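Gasoston Apartments: Laundry Questions
Last updated 25/08/2021

Where is the laundry machine?
In the furnished unit on the ground floor, number 207. Your building key opens the door. Leave your shoes on the mat, please, as the wood floor scratches.

Why are there two drums?
It is a twin-drum machine. The large one on top takes sheets, towels and everyday clothes. The small one underneath is meant for light loads such as underwear, baby clothes or a few shirts.

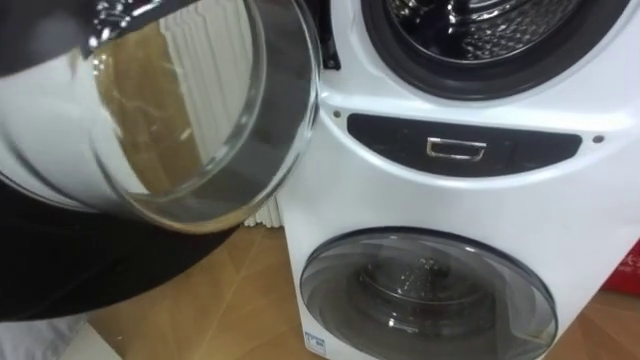 Each drum has its own program, so you can wash colors in one and whites in the other. Do not put bath mats or shoes in either.

How do I book?
Write your name on the sheet by the mailboxes. Slots are two hours long and you can book up to six in a month. If you can't use a slot, cross your name out so a neighbor can have it.

Can I leave the doors open when I finish?
Please do. The upper door is a deep glass bowl and swings well out from the front, so watch your head if you are bending down to the lower drum. Wipe the rubber seal with a dry cloth and check it for coins and hairpins. 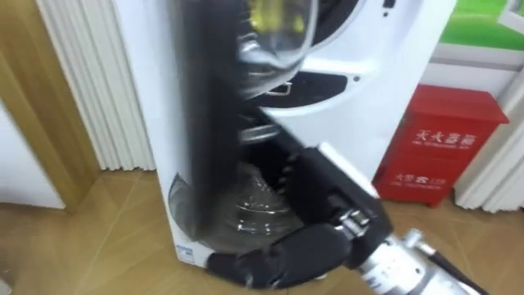
What detergent should I use?
Liquid only. Tenants have had good results with Bedaslow, but any low-suds brand will do. Use half the usual amount in the small drum.

My load stopped partway through. What now?
Check first that the door is fully shut, then press start again. If that does nothing, call Tariq Hashmi at the office. Don't pull on a locked door. 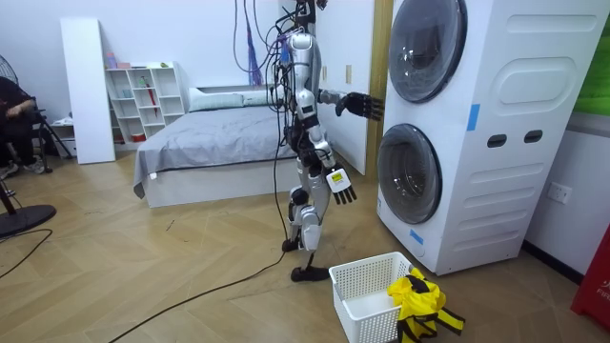 Repairs are handled by Ladura, and Moushumi Sarkar books the visits. She will ask which drum has the problem and whether the machine has power. The outlet is on the white wall to the right of the machine, so you can check it without moving anything. Leave the blue tape on the machine where it is. Most visits take place within six days, and your slot is credited back.

Who do I ask about lost clothes?
Ashraful Barua keeps them in the office until the end of each month.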